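Old desktop gets loud after an hour - clean it or replace it?
Hardware & Upgrades > General

gundmont_gal
Posted Oct 2, 2022
Okay, so my desktop has started sounding like a hair dryer. It's fine when I turn it on, then an hour or so in, the fan ramps up and stays up until I shut it down. I use it for bookkeeping and photos, nothing heavy. The shop over in Erngate quoted me $421 for a refurbished one and said mine "isn't worth the bench time." Is that true, or are they just trying to move stock? I've never opened it, but I own a screwdriver and I'm not scared of it!

tin_roof
Don't buy anything yet. Nine times out of ten it's dust packed into the heatsink and thermal paste that dried out years ago. A tube of paste is 6 bucks. Shut down, pull the plug, take the side off and look at the fins on the CPU cooler. If they look like a sweater, there's your noise.

marlpit
Gonna disagree a little. Dust, sure, clean it out. But I wouldn't tell a first-timer to pull the cooler. I did that on my old Jadoon tower and the processor came right up with it, stuck to the bottom, and I bent a whole corner of pins getting it off. Blow it out first and see if that does it.

tin_roof
That happens when you yank it cold. Run the machine for 30 minutes so the paste softens, shut it down and unplug it, then twist the cooler gently before you lift. I've done plenty of these and never lost a chip. 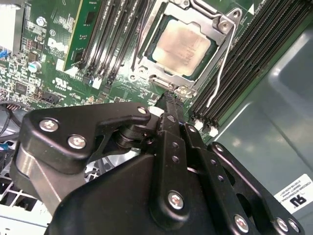 And go easy on the new paste. A blob the size of a pea in the middle, set the cooler straight down, tighten the screws a bit at a time in an X pattern. People smear it on like cream cheese and then wonder why it's all over the socket.

gundmont_gal
Cream cheese, noted, lol. Can I use my vacuum for the dust? It has a little brush thing.

marlpit
No vacuum! Static. Canned air, can upright, short bursts, and hold the fan blades still with a finger so they don't spin like crazy.

oldsnowshoe
I've vacuumed mine every March for years and it still runs fine. But yeah, the can is cheap, so why risk it.
Has anyone asked what's running in the background? My sister's PC did this exact thing and it was Worklow syncing the same folder over and over, all day long. Open Task Manager when it gets loud and sort by CPU.

tin_roof
Good call, should've asked that first.

gundmont_gal
I do have Worklow! It's at 24 percent right now and I'm not even using it. Is that a lot?

oldsnowshoe
For something that's supposed to be sitting there, yes. Pause the sync and give it an hour.

gundmont_gal
Paused it. It's quieter, but I wouldn't call it quiet. I took the side panel off too (unplugged, I promise) and the front vent has a solid gray mat of fuzz on it. The cat sleeps right in front of that thing, so I guess that explains the color. Getting canned air tomorrow after work. I'm leaving the cooler alone for now - sorry, tin_roof.

tin_roof
No offense taken. If it's still roaring after the dust is out, come back and we'll talk paste.

marlpit
And get it up off the floor, cat or no cat.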